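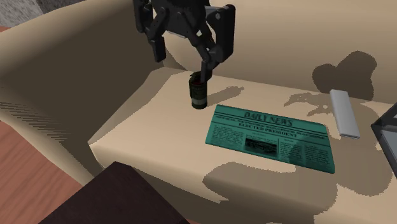
Dorota reckons I should stop fiddling with the sim and just bolt the real one to the bench already. Her words were nicer than that. She's been asking since the start of March and she has a point, the printed parts for the arm have been sitting in an ice cream tub on top of the dryer for weeks.

But. The sim is where I find out I'm an idiot for free.

So, quick one tonight, dinner's on. Armchair setup again. Small green can standing on the seat, newspaper and remote beside it so the planner has something to stay clear of. Two fingers, come in from the top, close. That's the whole job. I ran 200 attempts overnight and 90 were bad, nearly all the same kind of bad: one finger gets down to the rim before the other has caught up, can goes over.

Spent ages blaming friction. Wasn't friction. I'd measured the finger offset off the old Jodby bracket and the new one sits 15 mm lower. Fixed the number, havent rerun the full batch yet. Tonight.

Other stuff:

Wrist motor finally arrived. Plug is the wrong colour and the wrong gender. Soldering, then.

Ji-hoon says he'll lend me his bench supply if I give back the clamps. Fair.

Zondosix (that's the arm, yes it has a name, no I'm not changing it) needs a new base plate. Old one flexes. Thinking 6 mm aluminium if the shared workshop has an offcut, otherwise ply and hope.

Shadows in the render are still blotchy all over the chair. Some light setting I've stuffed up. Doesn't matter for the grasping becuase the planner isn't using the camera yet, but it bugs me every time I open the thing.

Rice is boiling over, gotta go. Will post the rerun numbers when I have them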